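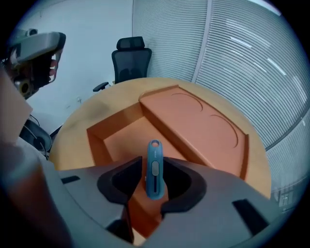
Wer bis Mittwoch nicht gemeldet ist, läuft halt nicht mit, schreibt mir gerade jemand unter den Beitrag von gestern. Stimmt so nicht ganz, deshalb nochmal der Stand zum Staffellauf Plilville–Fernley.

Online-Meldung schließt Mittwoch um 20 Uhr. Danach geht es nur noch mit Nachmeldung am Start, Schalter ab 7:30 Uhr, solange Startnummern da sind. Nachmelden kostet 5 Euro extra pro Staffel, egal wie viele von euch schon online drinstehen.

Stand heute Mittag: 1030 Läuferinnen und Läufer gemeldet. Letztes Jahr waren es am Ende 1134. Da kommt erfahrungsgemäß in den letzten zwei Tagen noch einiges.

Strecke ist fast die alte. Neu ist nur das Stück hinter der Brücke bei Fukine. Der Uferweg ist seit März gesperrt, wir laufen stattdessen oben durch den Ort und am Sportplatz vorbei wieder runter. Macht die dritte Etappe 664 Meter länger. Ist ausgeschildert.

Wechselzone 3 liegt dadurch auch woanders: nicht mehr am Bootshaus, sondern auf dem Parkplatz vom Sportplatz. Bitte sagt das euren Leuten. Im letzten Jahr standen zwei Staffeln am falschen Wechsel, und da war nichts verlegt.

Zum Hinkommen: Der Parkplatz an der Halle in Plilville ist ab 6 Uhr für die Aufbaufahrzeuge reserviert. Räder könnt ihr am Zaun neben dem Freibad abstellen. Der Bus von Fernley zurück fährt ab 12 Uhr alle halbe Stunde, der letzte um 16 Uhr. Startnummer gilt als Fahrschein.

Gepäck: eine Tasche pro Person, Anhänger mit Startnummer dran, Abgabe bis 8:15 Uhr. Es gibt die Anhänger bei der Nummernausgabe. Rucksäcke ohne Anhänger bleiben in Plilville.

Weil das auch gefragt wurde: Wasser gibt es an allen Wechseln, an der 3 und im Ziel auch Tee. Becher bringt ihr selbst mit, Einwegbecher haben wir abgeschafft. Die Getränke kommen wieder von Correia, Obst auch.

Kinderlauf startet um 10 Uhr in Fernley auf der Wiese hinter dem Ziel. Eine Runde, keine Zeitnahme, Anmeldung direkt dort. Für Kinder bis zwölf kostenlos.

Wer noch eine Staffel sucht oder wem jemand ausgefallen ist – schreibt es hier drunter, mit Etappe und ungefährem Tempo. Zwei Plätze sind mir schon bekannt, beide auf der zweiten Etappe, eher gemütlich.

Nachtrag zur Wechselzone 3: Auf der PDF-Karte ist noch der alte Punkt am Bootshaus drin. Die neue Karte kommt morgen Vormittag auf die Seite, bis dahin gilt der Text hier.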